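Keeping the old machine for one more year

18 March 2024

My desktop computer is now older than my daughter's school bag, her bicycle and the cat. Every spring I ask myself if I should replace it, and every spring I write a list on paper and then I do nothing. This year I decided to write the list here instead.

What do I use it for? I translate manuals for small firms, mostly for Didenko, who make garden pumps. I keep my photographs on it. In the evening I listen to the radio through it while I cook. None of this is heavy work. The machine starts slowly, but I also start slowly, so I put the kettle on and we are both ready at the same time.

The shop in town offered me a new one for 800 pounds. They offered 35 pounds for the old one, and I felt a little insulted on its behalf. My friend Reece Inskip thinks I am sentimental. He changes his computer as other people change their tyres, and he says the electricity alone would pay for it. I did the sum with last May's bill and I could not make it agree with him, but maybe I did it wrong.

What I really fear is the moving. I have a dictionary program called Usadov, which I bought on a disc, and the company does not answer letters any more. If it will not install on the new machine, I lose nine years of my own notes on words. I can export them only one page at a time.

Desktop computers with the side open:

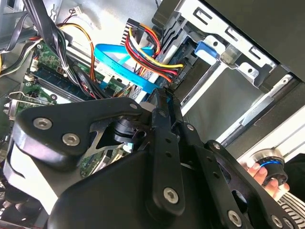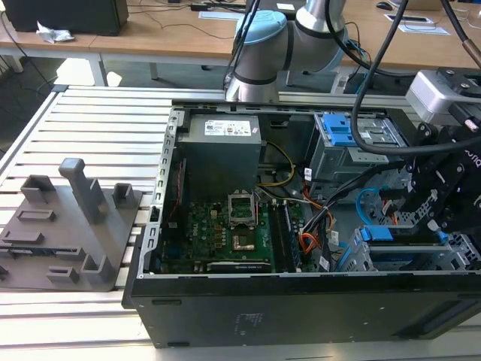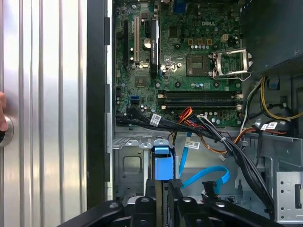
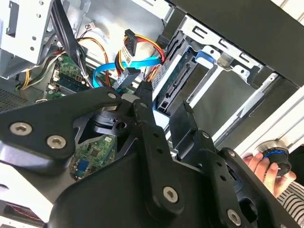 So my plan is modest. First I will copy everything to an outside disk, and then copy the copy. I will export the Usadov notes a few pages each evening, with the radio on. If I reach the letter M before summer I will be content.

After that I may try Nernesent, the dictionary program my colleagues use. It costs 57 pounds a year, and I do not like to pay for words by the year, but they say the search is very good. If somebody has moved their notes from Usadov to Nernesent, please write to me, especially if your notes have accents in them.

The new computer can wait until the autumn.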